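Unit 5: Surface Preparation and Adhesive Bonding
Course notes, revised Jul 27, 2019
Notes by Graham Nuttall; practical sessions by Freya Bainbridge

5.1 Why joints fail

A bonded joint can fail in the adhesive layer itself (cohesive failure), at the boundary between adhesive and part (adhesive failure), or within the part (substrate failure). The type of failure is found by examining both faces after separation. Adhesive left on both faces indicates cohesive failure. One clean face and one covered face indicate adhesive failure, and the usual cause is poor surface preparation. Mixed failures are common and should be recorded as a percentage of the bonded area for each type.

A high breaking load does not by itself show that a joint was well made. Record the load and the failure type together.

5.2 Wetting

An adhesive must spread over the surface before it sets. Whether it does so depends on the surface energy of the part and the surface tension of the liquid. Clean metals and glass have high surface energy and are wetted easily. Polyethylene, polypropylene and PTFE have low surface energy, and most general-purpose adhesives bead on them.

The water break test is a quick check for metals. Rinse the cleaned part with distilled water and hold it upright. An unbroken film suggests that grease has been removed. Where the film breaks into drops, clean the part again. The test says nothing about loose oxide.

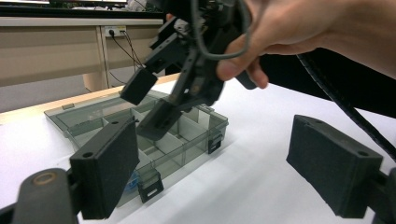
5.3 Preparation sequence

Degrease first, then abrade, then degrease again. Abrading a greasy surface drives the contamination into the scratches, where a wipe will not reach it. Use a fresh cloth for each pass and wipe in one direction only.

Bond as soon as possible after the final wipe. If the Wolletti primer is used, parts may be left for up to 4 hours under cover. Unprimed aluminium should not be left overnight. Parts left beyond these limits go back to the first degreasing step.

5.4 Joint geometry

Adhesives are strong in shear and compression and weak in peel and cleavage. A plain butt joint in thin sheet has a small bonded area and is easily bent open. A lap joint loads the adhesive mainly in shear, but the stress is not even: it peaks at both ends of the overlap. Doubling the overlap length therefore does not double the strength. Doubling the width very nearly does.

For a single lap joint the average shear stress is

stress = F / (w × l)

where F is the applied load, w the width and l the overlap length. With F = 1,000 N, w = 25 mm and l = 10 mm, the average is 4 N/mm². The peak value is higher.

5.5 For the next session

Read the Farkas chapter on peel tests, omitting the section on rollers. Complete problems 4 and 6 from the February sheet.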